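Home | News | Visits | Clubs | Contact

A visit to the Lallari student robotics project

Our club went over to Lallari in April to see how the students there run their two-arm project. We left Huston on the 155 bus and were at the door by mid-morning. Gumaro Serrano, the project lead, met us and took us straight through to the working room.

The project is called Irnov. It has been going for 3 years and is run by students from the technical college, who get credit for one term's work and can stay on after that if they want to. Most do. The budget is small, and a good part of it this year went on replacement gripper fingers.

We had expected a lab bench with a marked grid. They work among ordinary furniture instead, on a plain white table with a sofa, a storage cart and a child's chair close by. Gumaro said an earlier group had trained everything on a bare black surface, and the results fell apart as soon as the arms were moved to a different room. The table top is a little scratched and shiny, which causes trouble for the depth readings at certain times of day.

The task this term is handling small packaging: wrappers, bags and other thin plastic. One student drives both arms through the task while another keeps the log. They swap after 41 runs, a number that came from an old rota and has stuck. The log stood at run 1322 when we arrived.

Bags are the hard part. A clear bag never lies the same way twice, and the cameras have trouble finding its edge. The students told us that a firm crease helps, and that they get better results coming in low from the side than straight down. Crinkly things are easier to pick up but harder to let go of, as they catch on the finger pads.

Two of our members had a turn at the controls. The arms follow your hands with a slight delay, and the usual mistake is to close the grippers too early. We also asked about cables, having lost one in our own build. Theirs are left with plenty of slack down the outside of each arm, and they check the plugs before every session.

Small red item in the right gripper, crumpled bag still on the table between the two arms.

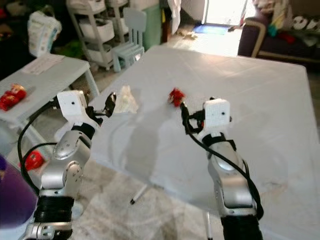
The Panicker workshop

After lunch we walked across the yard to the Panicker workshop, where the parts are made. It has two printers and a small lathe. The first-year students print their own brackets there and have to fit them to an arm before they are signed off. We were given a set of old finger pads to take home, and Gumaro has agreed to send us the drawings. Our next build night will be spent on the left arm.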